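Lerkwood Supper Kitchen: Cook and Kitchen Lead (part-time, evenings)

Lerkwood, ground floor of the old Fuchs building

Hello, and thank you for stopping to read this. We are looking for a cook. More exactly, we are looking for someone who likes feeding a lot of people a proper hot supper, who doesn't mind a noisy room, and who would be glad to take over a kitchen that has been loved (and occasionally shouted in) for the past 6 years.
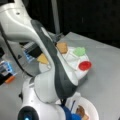
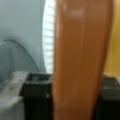
Lerkwood Supper Kitchen serves an evening meal to anyone who comes through the door. There is no form to fill in and no one asks why you've come. Some of our guests are having a hard time with money, some live alone and would like to eat with other people, and a fair few are families from the Bumville estate who have worked out that our lentil pie is better than anything they feel like making after work. On a quiet night we cook for a hundred or so, and on a busy one we can reach 200. The record is 358, on the evening of the street party last May, and those of us who were on the washing-up still talk about it.

Our present lead, Ildikó Pálfi, is going home to be nearer her grandchildren. She built the menu, she found most of our suppliers by walking up to them at the market and talking until they gave in, and she taught at least a dozen local teenagers to make a white sauce without lumps. We are not asking you to be Ildikó. She has been very firm on this point herself, and says whoever comes next should change whatever they like apart from the soup on cold nights, which she would like kept, please.

What the job involves

You would plan and cook supper on four evenings a week, with a paid assistant cook beside you and between five and ten helpers depending on the night. Cooking starts at 2 in the afternoon, the doors open at half past five, and we aim to have the floors mopped and the lights off by nine. Most of what we cook with is bought from Jandari, the wholesaler behind the station, and the rest is surplus from shops and allotments. The surplus is the interesting part. You may arrive to find three crates of leeks and a great deal of yoghurt, and you will need to enjoy that sort of thing, or at least be able to laugh at it before you start chopping.

You would also:

Write the menu for the week ahead, with a meat-free main every night and a pudding whenever the budget will bear it.

Place the orders and keep an eye on spending (we'll show you our spreadsheet, which is plain but does the job).

Look after food safety records, allergen sheets and fridge temperatures.

Welcome new helpers, show them where everything lives and find them something useful to do, including the ones who have never peeled a carrot.

Come out from behind the counter now and then and sit down with people. We do mean this. It is in your paid hours and we think it makes the food better, as you soon hear what went down well and what quietly came back on the plates.

Who we are hoping to meet

You will have cooked for large numbers somewhere. It might have been a school, a care home, a canteen, a temple or church kitchen, a ship, a festival field. We honestly aren't fussy about where, and you needn't have worked in a restaurant or hold a catering diploma. If you have a Level 2 food hygiene certificate already, lovely; if you don't, we will pay for the course and for the time you spend on it.

We would like someone who is calm when the oven trips at five o'clock, who can give an instruction kindly, and who tastes things before they go out. You should be comfortable cooking halal, vegetarian and gluten-free food, or willing to learn from the people here who know more about it than any book. It helps if you are all right with lifting and with being on your feet, but do talk to us if that is difficult, because the work can be shared out in different ways and we have done so before.

If English isn't your first language, please don't let that hold you back. On most evenings you will hear four or five languages across the hatch, and the labels on the spice tins are written in three of them.

What we can offer

The post is for 24 hours a week, on a permanent contract, after a trial period of three months. We pay a fair hourly rate for the area, and we will tell you the exact figure the moment you get in touch so that you don't waste an afternoon on an application that wouldn't suit you. You'll have paid holiday, a pension, sick pay from your first day and your supper every shift, with a box to take home if anything is left. We close for two weeks in August and for a few days over the new year.

There is a good gas range with six burners, two ovens (the left one runs hot, you'll get used to it), a walk-in cold store and a yard at the back where the herbs grow and where people drink their tea. There is a bus stop nearly at the door, and somewhere dry to lock a bicycle.

Ildikó will stay on for a month after you begin, so you'll cook side by side to start with and can ask her all the things that were never written down. After that you would have a regular hour with our manager every fortnight, and a small training budget to spend on something you've always wanted to learn. The last assistant cook used hers on bread, and we have all been very grateful.

How to apply

Please write us a letter or an email, a page or two at most, telling us about the cooking you have done and about one meal you've made for a crowd that you were pleased with. If you would find it easier to talk, leave a message on the kitchen phone and we'll ring you back, or call in any afternoon before the doors open and ask for Ildikó. You don't need to send a CV, though you are welcome to include one.

We'll invite a few people to come and spend an afternoon with us. You would be paid for it, travel included. We'll have a chat over a cup of tea, then you'll cook one dish with the team from whatever is in the store that day, and afterwards you'll sit down and eat with everybody. If that sounds nerve-racking, please know that the guests are a kind audience, and that one of our best cooks burned the rice on her trial afternoon.

We reply to every application, including the ones we can't take further, and are happy to say why if you would like to know. If you aren't sure the job is for you but fancy seeing the place, come for supper first. Doors open at half past five, and the soup usually goes round before six.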